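Marites Dizon looks after the two-armed cell at Skimness, and she would like it known that the robots are the easy part.

"It's the cables," she says. "Always the cables. An arm will run for months if you let it, and then one loop of wire catches on a gripper and you've lost your morning."

Her job is to keep the pair sorting screwdrivers, 252 runs a day when all goes well. I ask how often all goes well. She thinks for some time. "December was good."
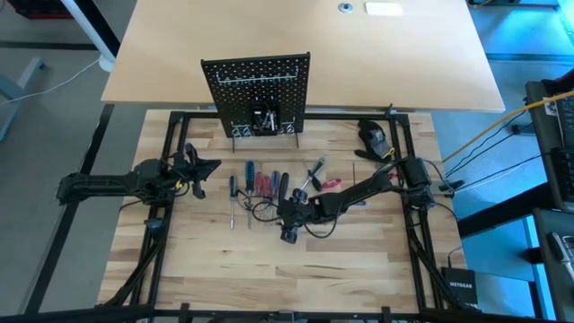
Each shift begins with the arms sent to their rest pose and every joint checked against a sheet, 22 lines long, that her predecessor Kibet Nyaga wrote in pencil. Line nine says only "listen". She does. A dry bearing, she claims, sounds like a man about to complain.

The gripper fingers get changed after almost 101 hours. The manual allows more. "The manual has never met our screwdrivers," says Dizon, who buys the cheap ones on purpose.

And the bolts on the mounts? "Marked with paint, so I can see if one has turned." Has one ever turned? "Two. I'd painted them before I tightened them."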